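From: Mirta Bustos
To: kildale-translators list
Date: September 26, 2018
Subject: Re: [kildale] Rates for recipe books, and the question of measures

Dear all,

I waited a little before writing because I wanted to read my old notes first, and they were in two different boxes. I am quoting only the part of Upadhyay's message that I answer, so the thread does not become too long.

> I have been offered a cookbook for the first time, 300 pages, from
> Spanish into English. The publisher wants a price per word, as usual.
> My feeling is that a cookbook should be easy, because the sentences
> are short and many of them repeat. But a colleague told me to be
> careful and to ask for more than my normal rate. Is this true? And
> what do you do with the measures? Do you convert them all to cups,
> or do you leave the grams and let the reader manage? I would also
> like to know how people handle ingredients that do not exist in the
> other country.
> Thank you in advance,
> Upadhyay

Your colleague is right, and I will try to explain why with the two cookbooks I have done. The first was in my early years, for a small house called Tristico, and I lost money on it. The second was last year and it went much better, mainly because I asked more questions before signing.

About the price. The sentences are short, yes, but short sentences are not cheap sentences. In a novel, when you have found the voice of the author, you can do many pages in one good day. In a cookbook you stop every two lines. You stop for a cut of meat, then for a kind of pan, then for a cheese. In my first book there was one word for a type of squash that I looked for during a whole afternoon. The publisher paid me for one word. So I would not accept the price per word unless it is clearly higher than what you take for general text. With the second book I asked for a fixed amount for the whole work, plus an hourly price for the index and for any changes the editor asked after delivery. They agreed without much discussion. I think they expected it.

Please ask about the index. It is not a small matter. The alphabetical order changes completely in the translation, and somebody must do it again from zero. In my case the contract said "complete text including back matter" and I did not understand that this was the index. I was doing it at night for 16 days.

About the repetitions. Some publishers will tell you that "bring to a boil" appears so many times that they should pay less for it. If you use a translation program with a memory, they may ask for the analysis and take a discount for the repeated parts. I do not give this discount for cookbooks. The author I translated wrote the same instruction in five or six different ways, with no reason, and the editor wanted it to be always the same in English. So for me the work was to find all these ways and make them equal, and the program did not help with this at all. 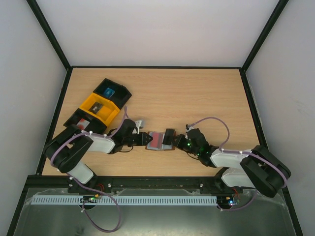 Now the measures, which I think is your real question. You must first ask who is going to buy the book. If it is sold in the United States, the readers will want cups, tablespoons and degrees Fahrenheit. Many of them do not have a scale in the kitchen. If it is sold also in Britain or Australia, you need the metric too, and then you must ask who decides the order, which one goes first and which one in parentheses. Get this answer in writing before you start. I did 27 recipes with cups first and then the editor changed her mind.

The conversion itself is not translation. I say this every time on this list and I will say it again. A cup of flour does not weigh the same as a cup of sugar, and a cup of flour weighs different things depending on how you fill the cup. One cookbook will tell you one number and the next one will tell you another. You need one table for the whole book, and the publisher must approve the table. When I had the table approved, I stopped having discussions with the editor, because we could both look at the same page.

Also, please do not convert with the calculator and leave the result as it comes. If the original says 250 grams of butter, the calculator gives you a number of ounces with many decimals, and no person can cook with that. You have to round it. But if you round the butter up and the flour down, the cake is different. For this reason I believe that baking recipes should be tested again after the conversion, and that this is the cost of the publisher and not of the translator. For soups and stews it is less important. I put one sentence about it in the contract now: "The translator is not responsible for the results of recipes with converted quantities." A lawyer would maybe write it better, but until now it was accepted.

Some small things that caused me trouble, in no special order.

Spoons. In Spanish, "una cucharada" is a tablespoon and "una cucharadita" is a teaspoon, and this you know. But in older family recipes you find "una cuchara de postre", a dessert spoon, which American readers do not use as a measure. I wrote 2 teaspoons, and the author was happy with it.

Eggs. The sizes are not the same from one country to the other. I asked the author which size she bought and she did not know. In the end we put "large" everywhere.

Ovens. My author wrote "horno moderado" in every recipe and never a number. I made a list of all of them and sent it to her, and she gave me the temperatures one by one by telephone. You should do this early, because an author who answers quickly in July will perhaps be traveling when you are near the deadline.

Cream. Please be careful with cream. The names in the shop depend on the percentage of fat, and these percentages do not match between countries. The same with flour and with the grade of sugar. For these three I have a page of notes that I can send to you privately if you want it.

Meat. The butchers do not cut the animal in the same way. There is no perfect translation for many cuts from Argentina. I used the nearest American name and kept the Spanish one in italics the first time, with a short note. Some editors do not like italics in the list of ingredients – ask this too.

About the ingredients that you cannot find in the other country. There are people on the list who believe the translator must always offer a substitute. I do not agree completely. If the author is alive, the substitute is her decision. You can propose, but she must say yes. In my second book I proposed a common white cheese for a fresh cheese from the north, and the author answered very firmly that in this case it was better to take out the recipe. She was polite, but I understood that I had offended her a little. After that I sent all my proposals together in one list, with an empty column for her answer, and it was much easier for both of us. She refused nearly half of them and explained why, and her explanations were so good that we put several of them in the book as notes.

For the terms I used the Kitell glossary, which somebody here recommended to me, and I still think it is useful for kitchen tools and for fish. For pastry it is weak. For the names of chili peppers I would not trust it, as it mixes the fresh and the dried ones under one name.

One last thing about the titles of the dishes. I was taught to translate everything, and in the first book I translated even the names that everybody knows in the original. Reading it today I feel some embarrassment. Now I leave the name in Spanish and I put a simple line below it in English, saying what the dish is. It takes more space on the page, so the designer should know about it from the beginning.

Upadhyay, if you want, I can also send you my list of questions for the publisher. It is in Spanish, but for you this will not be a problem. Write to me directly and not to the list, as the attachments do not pass here.

And if another person has experience with the rights for the photographs' captions, I would be thankful to read it. In my contract they were counted apart, at a lower rate, and I never understood the reason.

With kind regards,
Mirta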